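# Regular savings and pots: your questions answered

*Last updated Sep 12, 2023*

We get lots of lovely letters and messages about the Skamholm savings plan, and many of them ask the same handful of things, so we've gathered our replies in one place. Put the kettle on and have a read, and if your own question isn't covered, do get in touch!

### How much do I need to get started?

You can open a plan with £50, and after that you pay in whatever suits you. Some of our savers put in the same sum each month, and others (we know who we are) pay in when there's something left over. Both are fine by us.

### Is there a most I can pay in?

Yes, there is. You can pay in up to £3,000 in any one plan year, and the plan year starts on the date you opened your account, so yours may well be different from your neighbour's. Anything over the limit goes back to the bank account it came from.

### What are pots, and do I have to use them?

Pots are simply a way of splitting your savings up so you can see what each bit is for. You can have up to 3 of them and call them anything you like: new kitchen things, the car, a week by the sea. All your pots earn the same interest, so you won't lose a penny by moving money from one to another, and you don't have to use them at all if you'd prefer to keep everything together.

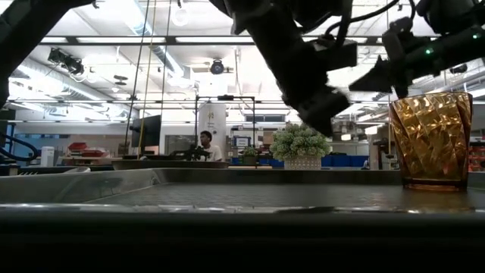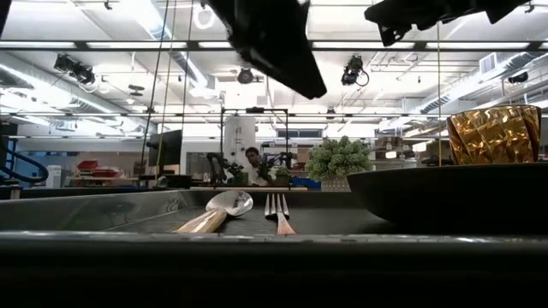 ### Can I take my money out whenever I like?

You can, and there's no charge for it. Withdrawals under £200 are usually in your bank account the same day. For larger sums we like to do an extra check first, so please allow until the end of the next working day, and keep your phone handy in case we need to ring you.

### When is interest paid?

Once a year, in June. We work it out daily on whatever is in your account, so money you pay in late in the year still earns its share. You'll get a statement showing how we reached the figure.

### I used to save with Billemier. What happens to my old account?

Nothing you need to worry about. Billemier accounts moved over to the Skamholm plan with their balances and interest just as they were. Your old account number still works for paying in, though you'll need to set up a new password the first time you log in.

### Can I open a plan for a child?

Yes, as long as you're their parent or guardian. You look after the account until they turn 18, and then it passes into their name. Please have the birth certificate to hand when you apply.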